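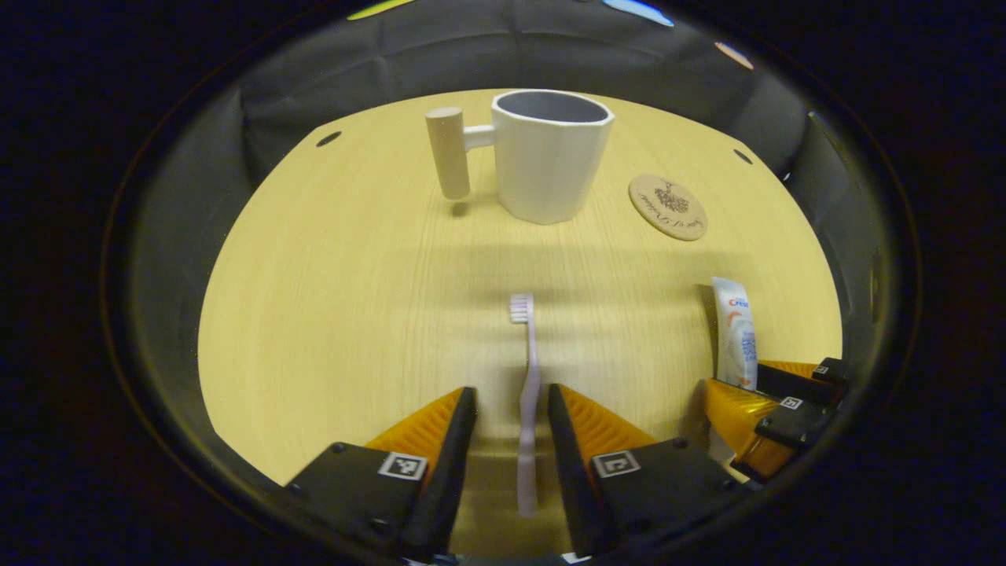 Relatório de projeto: arrumar uma mesa com duas garras
Disciplina de Projeto Integrador, grupo Sudetico
Janeiro de 2026

1. O que nos propusemos fazer

A proposta entregue no início do semestre prometia um sistema capaz de aprender, só com demonstrações humanas, a arrumar os objetos de higiene em cima de uma mesa redonda. A frase era do Femi Adeleke e passou sem discussão. Relida agora, promete demais. O que temos é um conjunto de gravações, um modelo treinado sobre elas e bastantes dúvidas quanto ao que ele aprendeu.

2. Montagem

Usámos duas garras de mão, uma por mão, com dedos pretos, almofadas amarelo-alaranjadas na face interior e marcadores quadrados a preto e branco para seguir a abertura. Os objetos da tarefa são uma escova de dentes cor-de-rosa, um tubo de pasta e uma caneca branca facetada. A base de cortiça com a pinha ficou como distração: não devia ser tocada. A escova foi sempre a peça difícil. O cabo é fino e basta os dedos fecharem um pouco tortos para ela rodar. Com o tubo em pé, apoiado na tampa, o problema é outro, porque qualquer encosto o desequilibra.

3. Dados

Gravámos 1000 demonstrações e ficámos com 900. As restantes foram rejeitadas por perda dos marcadores ou por erro de quem demonstrava. A Mwanaisha Shemweta fez a maior parte das gravações de dezembro, o que nos preocupa: o modelo pode ter aprendido a maneira dela de pegar na escova e pouco mais. Devíamos ter repartido as sessões. O treino correu 4000 passos no servidor Granska, com o código de base Zarance, que quase não alterámos.

4. Resultados

Em 50 ensaios de avaliação, o tubo saiu-se razoavelmente e a escova mal. Não apresentamos uma percentagem única de sucesso porque os três membros do grupo não chegaram a acordo sobre o que contava como escova bem pousada. O Taheri, que ficou com a análise, aceitava qualquer posição estável. O Femi exigia o cabo alinhado com a caneca. Conforme o critério, a conclusão muda, e isso diz mais sobre a nossa avaliação do que sobre o modelo.

Também não testámos outra mesa, outra luz ou outra escova. Qualquer afirmação sobre generalização ficaria sem apoio.

5. O que faríamos de outra forma

Escrever o critério de sucesso antes da primeira gravação. Tirar a caneca da tarefa, pelo menos na primeira fase, já que o punho cilíndrico pede uma pega própria e nos consumiu duas semanas. Comparar com um programa simples de posições fixas, coisa que o orientador sugeriu em dezembro e que fomos adiando. Sem essa comparação não sabemos se o treino serviu para alguma coisa.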